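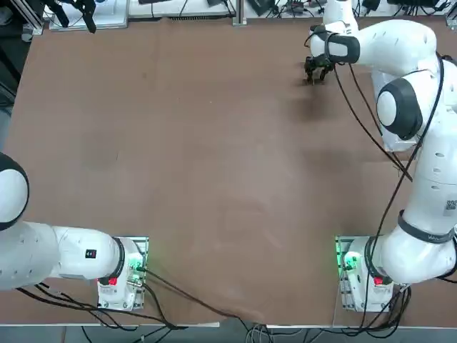

June, 6:40 a.m.

Meter at the tank outlet reads 596. It read 200 when I reset the log sheet at the start of the month, so 396 gallons have gone through the house. That is higher than I want with no rain forecast. Part of it is the garden line, which I still haven't put on its own meter. The fitting is in the drawer and the meter itself is back-ordered at Privex.

The pump started twice during breakfast with no tap open. Interval between starts was a little under ten minutes by the kitchen clock. Either the check valve is leaking back into the tank or the pressure vessel has lost its air charge and a small leak on the house side is enough to trip the switch. Closed the house isolation valve and watched the gauge. It still fell, slowly, from 48 psi to 41 before I got bored and went to find the tire gauge. So the house side is cleared, and the loss is between the pump and the isolation valve.

Switched the pump off at the breaker, drained the pressure side, and checked the vessel at the air valve: 19 psi. It should be 28 for a 30/50 switch. Pressed the valve core briefly and got air only, no water, so the bladder is probably intact. Pumped it up to 28 with the bicycle pump. This takes far longer than it should. Put the cap back on with a new rubber washer.

9:15 a.m.

Took the check valve off. It is the brass Grernel one I fitted when we moved the pump out of the cellar. There was a curl of old thread tape lying across the seat and a fair amount of brown grit behind it. Seat looked smooth under the flashlight. The spring is fine. Cleaned it in warm water with an old toothbrush, flushed it both ways, refitted it with three turns of tape, and kept the tape back from the first thread this time.

The grit bothers me more than the tape. It has to be coming past the intake screen or from inside the pipe. The floating intake is supposed to sit well clear of the bottom, but with the tank this low the hose may be dragging. The tank is rated 2000 gallons and I would put it below a third. I don't trust the float indicator under half full, so I used the dipstick. Nineteen inches. I have that marked on the cellar door as the point where we stop watering anything that can't be eaten.

Told Renata. She asked whether the hydrangeas count as a crop. Gave her the bathwater bucket.

Noon

Funmilayo Tamuno stopped by to return the pipe cutter and stayed for soup. Her people in Cisternas have had a cistern under the courtyard for three generations, stone with a lime lining, and she says they never had an intake problem at all. They drop a bucket. They do clean it every other summer, when the level is down anyway, and her uncle goes in with a broom and somebody stays at the hatch the whole time. She thinks I should do the same this month while there is so little to lose. I had been planning to wait for fall. Her argument is better than mine, which was mostly that I don't like the job.

She also looked at the downspout diverter and pointed out that the drain hole at the bottom is half closed with moss. If it doesn't empty between rains, the first dirty flush off the roof goes straight over the top and into the tank. That would account for the grit. I cleared it with a piece of wire and drilled it out one size larger. Should have been on the spring list. Now it is.

4:30 p.m.

Changed the sediment cartridge (Tekdale, the pleated kind, 20 micron). The old one was dark on the side facing the inlet and nearly clean on the other, so I may have the housing too close to the elbow. Gauge difference across the filter was 9 psi before and 1 after. Wrote the month on the housing with the paint pen. The O-ring is slightly flat on one side but sealed without dripping. Greased it and ordered two.

Restored power and let the pump run up. Cut out at 50, cut in at 31. Close enough.

Shower pressure is better. Renata Żak, who has lived with the bad shower since March without a word of complaint, complained that it is now too strong and gets the floor wet.

9:50 p.m.

Closed the isolation valve again at 8:00 with the gauge at 47. Reading now is 47. No starts heard all evening.

To do:

- call Privex about the garden meter
- shorten the intake hose by about a foot and check the float tie
- clean the gutters on the north side before any rain
- borrow Funmilayo's long ladder, and ask when she is free to sit at the hatch
- find the lid gasket, last seen in the shed behind the paint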